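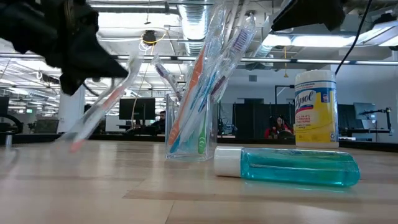

Otley Clear Square Holder

I bought my first Otley for pens, and then my sister came to stay with her kids and it got taken over by toothbrushes (the wrapped spares, one color per kid, so there's no fighting at bedtime!). I've been selling them in the shop ever since.

It's clear acrylic with a good thick base, so you can see at a glance which colors are left. Long wrappers poke out the top and brushes lean whichever way they like, and I've stopped fussing over it. Mine sits out with a bottle of something blue-green and the Lysol wipes whenever we've got company.

Wash it by hand with warm water and a soft cloth. Please skip the scouring pads, they'll cloud the sides.

Sold singly or in a pack of 2. Toothbrushes not included. Returns are fine for 90 days, just write to Morag Baird at the shop and she'll sort you out.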